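Regulator breathes wet, but only when I'm head down

Posted in: Kit and Servicing

grurnach_diver

Hi all, hoping someone can save me from another trip to the shop. I've got a Zanetti regulator that I bought second-hand last April, and it was serviced before I got it. It's been lovely until the last few dives. Now I get a little dribble of water with each breath in, never enough to make me cough, but enough to be annoying and to leave a salty throat by the end of the dive. It only happens when I'm looking down or properly inverted. Upright or flat it's bone dry.

I first noticed it at Grurnach quarry, poking my head under the bow of the old workboat at 13 metres, and then again on every sea dive after that. I swapped to my octopus for a few minutes on the last one and that was completely dry in the same position, so I'm fairly sure it isn't just me with a slack jaw.

What I've tried so far: new mouthpiece (the cheap soft sort), new cable tie, and a good soak in warm water. I've also sucked on it at home with the cylinder turned off and I can't make up my mind whether it holds or not. It feels as if it holds, then gives a tiny bit.
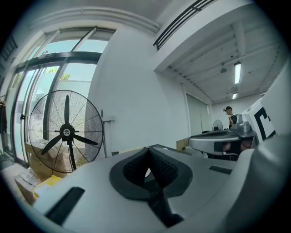
The shop want 49 quid just to look at it and then parts on top, and they've got a queue because everyone has remembered the season is starting. I don't mind paying if it needs paying for, but I'd feel a right fool if it was something I could have sorted at the kitchen table. Is it safe to dive in the meantime? I've got a weekend booked at Fetby and the deepest thing on the plan is 30 metres.

Thanks in advance!

wet_mitts

Exhaust valve. It's always the exhaust valve. Mine did exactly this and it was a bit of sand under the edge. Flush it and go diving.

slowfin

I'd put my money on the exhaust valve as well, but I wouldn't go diving on a guess, so here's how I'd go about it.

First the test, because it sounds as though you're doing it in a way that's hard to read. Leave the cylinder off, purge until there's no pressure left in the hose, then put the second stage in your mouth and suck gently. Gently is the important bit - if you haul on it you can pull the valve down hard and it'll seal when it wouldn't underwater. You should get nothing at all, and it should stay that way for as long as you keep up the suck. If it gives a tiny bit, it's leaking. Then do it again with your thumb pressed over the join where the mouthpiece meets the casing. If it improves, look at the mouthpiece and don't bother with anything else yet. Those cheap soft ones can be a sloppy fit, and a cable tie that's sitting half off the groove will let in just enough to drive you mad. I once chased a leak for a whole summer and it was a split on the underside of the mouthpiece that only opened when I bit down. Felt very clever, as you can imagine.

If the mouthpiece is fine, have a look at the exhaust. On a lot of regulators the rubber tee simply eases off with warm water and you can see the valve without undoing anything. Shine a torch across it. You're after sand, hair, dried salt, or an edge that's curled up and gone wavy. Don't pick at it with anything metal! A soft wet paintbrush will shift most muck. If the rubber is curled or stiff it wants replacing, and I'd let the shop do that unless you've been trained on that model.

The other suspects are the big diaphragm under the front cover (a pinhole or a pinched edge after a service) and a hairline crack in the casing. Both of those mean the shop too.

As for head down only, that depends on where the water collects. With some designs the exhaust ends up uphill of your mouth when you tip forward, so whatever creeps in runs straight to you. Flat or upright it sits at the bottom and gets blown out when you breathe out.

Would I take it to 30? No. A wet breath is a nuisance in a quarry and a much bigger one when you're cold, working hard and a bit narked, and a small leak can turn into a big one if the valve folds. Borrow or hire one for Fetby and get yours looked at when the queue dies down.

grurnach_diver

Brilliant, thank you both. Did the gentle suck and it leaks every time, thumb or no thumb, so not the mouthpiece. Got the tee off and one side of the valve has a definite curl to it. It's booked in with the shop and I'm hiring an Andimico set for Fetby. Will report back if it's anything more exciting than that.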